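Grendovmont Organic Model Set, Student Edition

Bought this in February for second-year chemistry and used it most weeks. It has 358 pieces, enough for two people to build cyclohexane side by side and still have carbons left over. The bonds grip well and the chair flips without popping apart. I paid $68 from Plenmont, with postage on top.

My main complaint is the short grey links, which went slack after a term. The Plalton set I had before was stiffer but the colours were harder to tell apart. 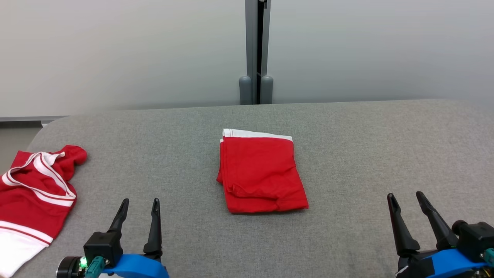 Lindgren wrote in the comments that the slack links can be swapped under warranty, and that the replacements took four days to arrive.

I haven't tried that yet. The booklet skips ring strain altogether. 4 out of 5.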